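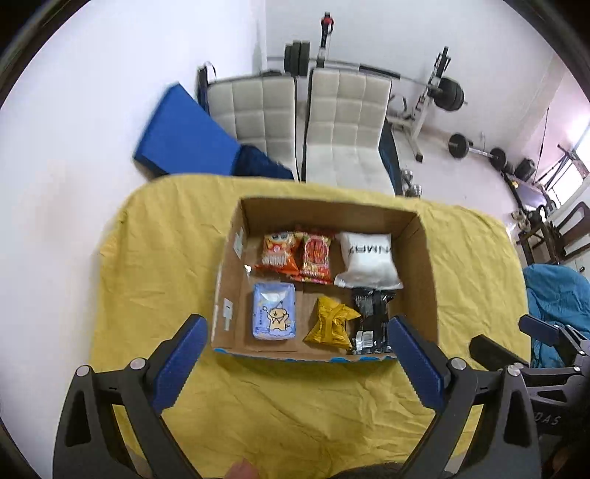 Packing mixed light goods into open cartons
Speaker notes, Mullham session, Thu 11 July
Speaker: Torunn Vik. Slides: Érica Fontes.

Slide 1. Title
Give name and topic. Twenty minutes, questions at the end. The subject is the small mixed carton: snack bags, tissue packs, foil packets, soft pouches. No glass and no liquids. Those were covered in April and the handout is still on the table by the door.

Slide 2. What counts as a light mixed carton
Several items, each flexible, each a different shape, none heavy enough to hold another one down. The opening picture is a fair case. Six items: an orange snack bag and a red one side by side, a larger puffy white pouch next to them, then a light blue tissue pack, a golden-yellow packet and a glossy black packet in front. Two loose rows.
Ask the room how they would pack it before going on. Allow one minute.

Slide 3. Why rows
A row gives the packer a place to check against. With a heap, a missing item is found only by emptying the carton. Two rows can be checked against the order sheet without touching anything.
Back row first. Larger items go at the back, where they do not hide the smaller ones.
Point out the gap between the tissue pack and the golden packet. Bare cardboard is visible there. In a carton that is going to be closed, that gap should be filled or the golden packet should be squared up to it. The packet lies at an angle, and angled packets use more floor than they need.

Slide 4. Puffy packs
Snack bags and pouches hold air. Do not press the air to one end. Pressure goes to the seal, and the seal is the weak part. Lay the bag with its flat side down and let the crimped ends spread.
The bottom edge of the orange bag fans out. Leave a crimp like that alone. Folding it under raises the bag and makes it rock.
A puffy pouch can be used as fill against a rigid wall. It should not be used as fill between two rigid items.

Slide 5. Flat and semi-flat packs
Tissue packs: opening side up. The one in the picture has its opening area near the top and the cartoon dog facing the packer. If the flap is face down it can catch on whatever is slid in next to it.
Foil packets: seam side down where possible. The golden packet has its central back seam showing. It is a small point and will not be marked as a fault, but the printed side is easier to match to the sheet.
Barcode labels: up and unobstructed. The black packet has a white barcode label near its lower left. Creased foil reflects, so scan the label at a slant if the reader does not take it the first time.

Slide 6. The carton
Look at the inner walls before anything goes in. Old tape and old labels should come off or be covered. The left inner wall of the one shown has a piece of whitish tape and a small white label. For shelf storage this does not matter. For shipping, any label that carries a code can be read by mistake.
Look at the near edge too. A ragged blue strip runs along it. A ragged edge can keep flaps from meeting flat, and tape laid over it will lift. Trim first, then tape.

Slide 7. Surface and light
A cloth under the carton keeps it from sliding when you reach in. A wrinkled cloth also tips it slightly, so smooth it before measuring fill height.
Glare: there is a bright spot on the left side of the box floor. Move the carton or the lamp until the floor can be seen evenly.

Slide 8. Results from the Weldu trial
State the method before the numbers. Same item list, same carton, two packing orders. Packers were told to work at normal speed.
Heap packing: 781 cartons checked, 10 with a missing item at the closing check.
Row packing: 988 cartons checked, five with a missing item.
Say clearly that the groups were not the same size and the packers were not rotated. The result supports rows for checking. It does not show anything about damage in transit, which was not measured.
If asked about Vekomon cartons: different flap, not included.

Slide 9. Order of work
Check the walls and edge. Place the largest soft item. Complete the back row. Place the front row left to right. Square up anything at an angle. Read the row against the sheet. Fill gaps. Close.
Leave this slide up during questions.

Likely questions
Can rows be stacked? Yes, if the lower layer is flat packs only.
Paper or air fill? Either. Odeseo supplies both in the sample kit. Paper holds an angled packet better.
Does left to right matter? Only that everyone at the table uses the same direction.

Érica has the spare handouts and the item list for the practice cartons.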